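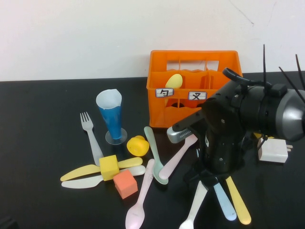 Ellery Hall – Kitchen and Servery
Quarterly inspection, January
Checked against: Atden site sheet, revision 2
Marks used: OK / ACTION / N/A

1. Gas and cooking line

1.1 Main isolation valve reachable, handle turns freely – OK
1.2 Flexible hose to range, no kinks or wear – OK
1.3 Burner ignition – ACTION
Comment: Rear left burner lights on the third try. Clean the igniter and retest before the next booking. Tag left on the knob.
1.4 Hood filters seated and free of grease buildup – ACTION
Comment: Two filters are in backwards. Drip tray half full. Same finding as last quarter.

2. Cold storage

2.1 Walk-in door seal – OK
2.2 Inside release works with the door latched – OK
Comment: Tested from inside with a second person at the door.
2.3 Temperature log filled in for each working day – ACTION
Comment: Gaps in the second half of the period. The probe itself reads correctly in ice water.
2.4 Raw items stored below ready-to-eat items – OK

3. Utensils and small wares

3.1 Dividers and crates free of cracks or sharp edges – OK
3.2 Compartments labeled by utensil type – OK
Comment: Handwritten labels are accepted under the site sheet if they can be read at arm's length. Replace when the ink fades.
3.3 Knives on rack, none left in sinks – OK
3.4 Forkero slicer, guard fitted and interlock working – ACTION
Comment: Guard fits but the interlock is slow to cut power. Take out of use until serviced. Unplugged at time of inspection.

4. Electrical

4.1 GFCI outlets trip on test button – OK
4.2 Cords off the floor and clear of water – OK
4.3 Dishwasher disconnect labeled – ACTION
Comment: Label missing. Panel schedule still shows the old Stunidach unit, asset 382. Correct both.

5. Floors, exits, fire

5.1 Exit route clear to full door width – OK
5.2 Extinguisher gauges in the green, pins sealed – OK
5.3 Floor mats flat, no curled edges – ACTION
Comment: Mat at the pot sink curls at one corner. Replace; taping is not accepted.
5.4 Emergency lights on battery test – OK

Follow-up

Items 1.3 and 3.4 must be closed before the kitchen is booked again. The others can wait for the next visit. Send the slicer service report with the signed sheet. Keep both in the binder by the delivery door.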